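**Open bracket seeding for the Witton Open – do online points carry over or not??**

posted 9/11/20 by Ettore Marras

ok so trying to sort this before sign ups close. Our team (four of us, all amateur, two have played together since high school) is entering the Witton Open, the online one with the open bracket feeding into the main pool. Rules page says seeding is by "circuit points held by the roster at lock." Fine. But we changed a player in August and I can't tell if we keep the points or start from zero.

Before the swap the team had 4000. New guy came from Surilcombe, he had his own points from there. The profile page now shows us at 3277 and I have no clue how it got that number. Not an average as far as I can work out. Not a straight cut either.

Things I already tried:

- read the rules page twice, the roster part links to a page that doesnt load
- asked in the tournament chat, got a thumbs up emoji and nothing else
- emailed support, auto reply

Why it matters – top seeds skip round one, and round one last time was a mess. We sat in a lobby until after midnight for a team that never showed, then had to play straight into a team that was rested. Don't want that again. Also one of us works early shifts so a late start pretty much kills our second match. 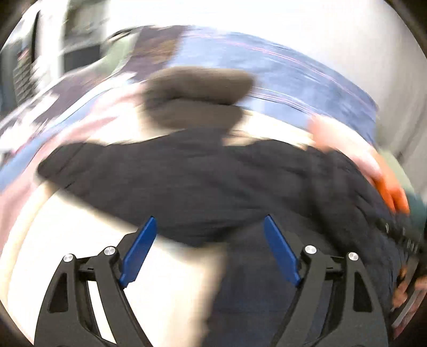
Albane Jacquet

Points go with the player, not the team name. Been that way on this circuit since they dropped team accounts. So when your old player left he took his share with him, and the new one brought his in. That's why you went down, he had less.

The odd number is probably decay. Anything earned in an older split gets trimmed a bit each time a new split opens. It hits each player separately so you can't work it out from the team total. Go into each player's profile, open the points history, add up the "current" column. Not the "earned" column, everybody adds up the wrong one first time.

If the four currents add up to what the team page says, you're good and that's what you'll be seeded on. If they don't, file a ticket BEFORE roster lock. After lock they won't touch it. I had a team stuck 11 places too low because we filed it the morning after and the answer was basically sorry, next time.

For the no show thing – there is a forfeit timer but it doesn't start by itself. The captain has to hit "report absent" in the match lobby. If you just sit there it never runs. And take a screenshot of the lobby with the clock in it.

---

Skurnance_sub

pretty sure you only need 2000 to skip round one anyway so why worry. we got a bye with way less than you last year

---

Albane Jacquet

There's no fixed cutoff. It depends on who signs up. Last year was a small field, so low teams got byes. Don't count on it.

---

Deschamps fan

Had the same thing with a sub. One more thing to check, is your old player still listed as a sub? If he's on the roster page in ANY slot the system sometimes reads him as active and the new player as bench, and then the total comes out wierd. Ours was like that for two weeks. Captain has to remove him, he can't leave by himself once the team is entered in something. Then log out and back in, the page is slow to update.

No idea about the timer stuff, we've never had a no show.

---

Ettore Marras

ok checked. He WAS still listed as sub, took him off. Total didn't change though, still the same after logging out and in. Added up the current column for all four and it matches exactly so I guess decay it is. Bit annoyed nobody put that on the rules page but fine.

Did not know about report absent. We really did just sit there lol. Telling the others tonight.

Last thing – if our early shift guy has to drop after match one, can a sub come in mid bracket or is that a forfeit? Will start a new thread if that's better.

---

Albane Jacquet

Sub can come in between matches, never during one. Has to be on the roster at lock, so add them now. New thread for anything else please, this one's getting long.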